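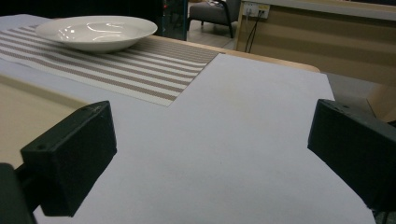 Fig. 1. Striped placemat and wide-rimmed bowl, with white paper over the near part of the table.

Okay, Unit 2, laying a table from the surface up. If you missed the May session, Gunnel Midtbø covered colour and I won't repeat her (her notes are in the Vik folder). I'm going to stick with what goes under the dishes.

I like starting on a pale wooden table with plain white paper over it. Butcher's paper off the end of the roll is fine! It hides the grain, so you can judge your stripes properly, and you can scribble placement marks on it later if you're that way inclined. I am.
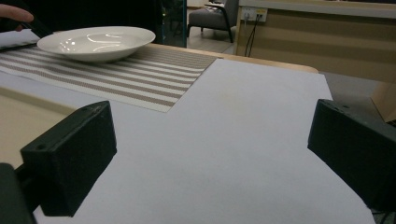

Fig. 2. Paper overlapping the corner of the mat.

Have a think about overlap. Once a sheet covers one corner of a mat, your eye stops reading a rectangle and starts reading steps, and everything you set on top feels a bit skewed. For your own layout, slide the paper right under the mat, or trim it back so there's a clear strip of wood between them. Either one's good. I just want you to pick one and write down which.

Stripes next. Taupe and off-white is a very forgiving pairing, and a woven texture keeps it from looking like a deckchair. Run your stripes side to side as the diner sees them. Gumaro Serrano runs his the other way and we've argued about it over many coffees.

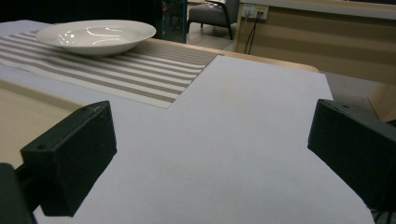 Fig. 3. Empty white bowl toward the far corner of the mat.

A glossy white glaze picks up every light in the room, so sit down in the diner's chair before you decide where the bowl goes. Shift it a little, look again, shift it back. With a broad rim you'll want more mat showing in front than you'd expect, especially if there's a tray to fit in as well.

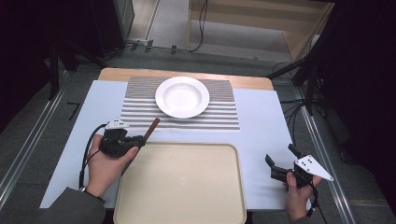 For the exercise, you've got 40 minutes. Lay one place with a mat, a plate or shallow bowl and a tray, then sketch it from above and from the chair. Label the edges that line up and circle any that don't. Bring both sketches next time, and please put the paper back on the roll if it's still clean.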